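### 4.2 Towel loss and how it gets written down

Hotels in Prandville and Nunbridge buy towels with confidence and lose them with very little paperwork. Of the 1,196 bath towels entered in the ledgers we were lent, 485 had left the books by the end of August. Most of these are listed as "gone", a category the Pivstead laundry has used for 17 years and has never felt the need to define.

McGrath's model of linen decline assumes that a towel wears thin, is demoted to floor duty and ends its days as a rag. Our ledgers show few such orderly careers. Towels were promoted, lent to the sister hotel, or retired in perfect health after a change of manager. Two sites kept a separate column for "grey", into which white towels passed and from which none came back.

Fibre loss plays a smaller part than the trade likes to think.

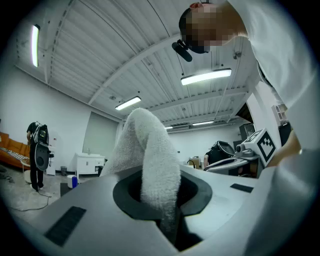

**Figure 2.** White terry towel in the round opening of a light grey machine.

Does a thicker towel stay on the books longer? Thick towels vanish sooner than thin ones, and the ledgers suggest that guests are good judges of quality. We return to pricing in Section 5.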